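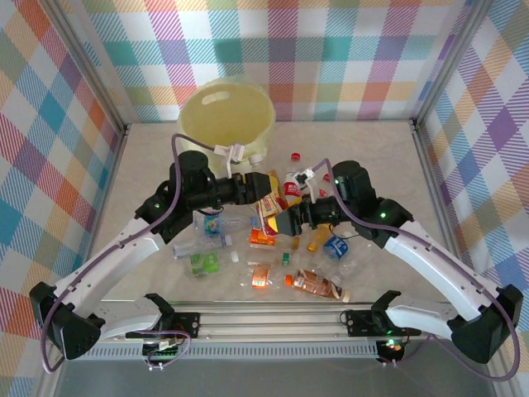
Robots are not as smart as you think. Sorry! A robot arm does not know what a bottle is until somebody teaches it, and that takes ages. We are building a sorting robot at Cladholm, our shared workshop, and it has two arms so it can grab with one and hold with the other. The job is recycling. Bottles, caps, a juice carton, all in a heap on the floor of the cell, and a yellow bucket at the back for things to go in. Easy for you. You could do it while talking and eating a sandwich. For a robot, pretty hard.

So how does it work? Quick version, then longer version.

Quick version: motors bend the arms, a computer tells the motors what to do, a camera tells the computer where stuff is. Done.

Longer version.

Put your arm out straight. Now bend your elbow. Now your wrist. Every place you can bend is a joint. Robot arms have joints too, and in ours every joint has a motor in it. You have muscles, it has motors. The lights on the joints are green. Green lights are nice to have on a build night.

At the end of each arm, where your hand would be, is a gripper. No five fingers. It opens and it closes. Try this at home: use only your thumb and one finger, and pick up a bottle cap off the table. Then a big bottle. Then a squashed one. Which was worst? Most kids who come by say the cap. Zulema says the squashed bottle, and she has tried it more than any of us.

Why are clear bottles so tricky?

Because you can see thru them! The camera looks at a clear bottle and mostly gets whatever is behind it, plus some shiny bits. A label helps a lot. A red cap helps too. That's also why we put crazy plaid fabric on the walls. If the robot can find a bottle with all those stripes going on, it should be able to find one in a boring kitchen. (Leonie picked the fabric. We argued. She won.)

How does it learn?

By copying. A person moves the arms thru the whole job, grab, lift, over to the bucket, let go. The computer saves every move. Then again. And again, with the heap mixed up so it's never the same twice. So far we have saved 1,103 tries. Boris did 82 of them in one afternoon and had to go lie down on the sofa.

Then the computer looks for what the tries have in common. Like, the gripper always slows down close to the bottle. Like, it always opens over the bucket and not before. Nobody typed those rules in. It picked them up from the tries, the way you learned to catch a ball.

Does it ever mess up?

Oh yes. It has squeezed a bottle so hard the cap flew off. It has dropped a carton next to the bucket and then gone back for the next thing like everything was fine. Once the two arms both wanted the same bottle and just pulled. Gerd hit the stop button.

Which brings me to the stop button. Every robot build needs one, a big one you can reach fast. Motors don't feel your fingers. If you build somthing with moving arms at home, even a small kit, do it with a grown-up, keep hands and hair and sleeves away when the power is on, and switch it off before you fix anything. No exceptions, not even for a tiny screw.

Want to try without a robot?

You need two friends, a blindfold, kitchen tongs, some empty bottles and a bucket. One friend wears the blindfold and holds the tongs. That's the arm. The other one is the camera and can only say left, right, forward, back, up, down, open, close. You keep score. Seven bottles is plenty. Swap when somebody gets grumpy.

You will notice that "left a bit" means nothing to a robot. How much is a bit? Have the camera friend use numbers, like "left 2 inches." Goes much better. Slower, tho.

Next for us is teaching it caps. Small, roll away, hide under things. Ingeborg wants it working by October.

Updated 6/14/22, new part about the tongs game.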